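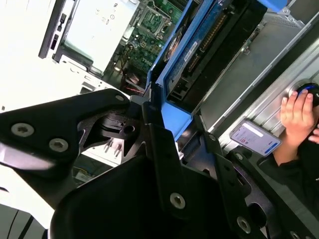 Aklow: Questions About the Release

What formats is the album available in?
Download and vinyl. The download is offered as WAV or FLAC at 24-bit, and as MP3. The vinyl edition is two discs, cut at 45 rpm.

When does it come out?
The download is available now. Vinyl orders ship in February 2025.

Who plays on it?
Illey is a duo: Solange Teixeira (voice, bass) and Jeferson Brandão (guitars, drum programming). Arvid Skjelbred plays pump organ on 4 tracks. The organ was built in 1885 and is tuned slightly flat of A440, so the other parts on those tracks were tuned down to match.

Why is the vinyl running order different?
Side lengths. "Flaluvstead" runs long and was moved to the start of side C to keep the cutting level up. The download keeps the original order.

Is the vinyl cut from the same master?
No. Madalena Bragança prepared a separate master with less limiting and the low end summed to mono.

How many signed copies are there?
100. They are numbered on the inner sleeve. Limit of 2 per order.

My download link has expired. What do I do?
Reply to your order email with the order number. Links are reset by hand, usually within a day.

Are stems or sheet music available?
Stems, no. Chord charts are included in the download folder as a PDF.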